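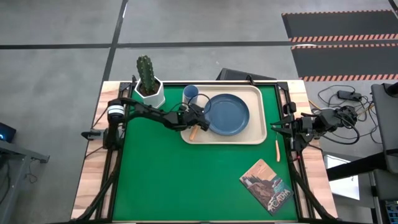

**Halside's table-setting evening is back, and I went**

If you live anywhere near Halside you've probably seen the flyers for the Tuesday tray class at the old Honelberg rooms. It started up again in February after a long break, and I finally got myself over there this week, a little late and with no apron (you don't need one, I asked).

The idea is simple. You get a place to work, a tray, a plate, a cup and a couple of utensils, and you put together a setting that one person could carry off to a chair or a bed and eat from without spilling anything. Then somebody carries it and you find out how you did. Thulani Le Roux runs it, and she's been laying tables for a living since she was nineteen, first in hotels and now for a small catering outfit called Jafarzadeh that does a lot of the weddings out this way.

I figured a tray was a tray. Wrong! We spent most of the first half hour on where the plate goes, and I have opinions now. Thulani likes the plate off to the right with the cup up in the far left corner, so there's a strip of open tray left over for the utensil. I'd always plunked the plate in the dead center and squeezed everything else around it, and my husband has been politely fishing his fork out of his soup for years.

The setting I liked best was one of the plainest: a blue plate and a small blue cup on a beige tray, with the light wooden handle of a utensil at the lower left. The rim on that plate is just slightly darker than the rest, and the tray has rounded corners and a raised rim of its own, so you get those two edges close together and it looks finished before there's any food on it. There was an orange utensil over on the right side of the mat too, and I kept wanting to put it on the tray for the color. Thulani said leave it off. I still think I was right, but it's her class.

The mats are green, which sounds like a lot with blue dishes, and it works fine. The pale wood shows along the edges of the table and calms everything down. And I was very taken with the cactus! It's one of those upright ribbed ones with a little side arm, in a white six-sided planter up in the corner of the mat. I went home and moved my own sad jade plant onto the kitchen table, where it has already been in the way of two breakfasts.

Didier Texier was over on my side of the room. He bakes for the Saturday market, so he gets his trays free in a manner of speaking, and he told me he came because his mother is home from the hospital and he's doing all her meals. "She sends it back if the cup's on the wrong side," he said. He had the handle turned outward on his second try, which makes it a lot easier to grab from a pillow, and Thulani had the rest of us copy him. She had him walk his tray to the door and back with the cup filled right up. He lost a few drops at the coat rack. I lost more than a few, and we'll leave it there.

The dishes came through Ovitance, the secondhand kitchen shop on the hill. The shop has given the class 494 pieces so far, mostly plates, and anything chipped goes back and gets sold off cheap for garden use. You can buy what you worked with at the end of the night if you've gotten attached. I came close with the blue cup. It's small, more of a juice cup than a coffee cup, and I have a shelf full of cups already, so I was good and put it back.

A few practical things, for those of you who've been asking me by text:

- Doors open at 6, and the class runs 2 hours with a break for tea in the middle.
- You can just show up, though a spot by the windows goes to whoever gets there first.
- Parking out front is tight. The side street is better, and flatter if you're carrying anything.
- Bring a dish towel. I did not bring a dish towel.

Next week is breakfast trays, with real eggs, and Thulani wants everybody to bring the tray they use at home so she can have a look at it. Mine has a picture of a lighthouse on it and one handle that wobbles. I'll be bringing it anyway, and Didier has promised rolls.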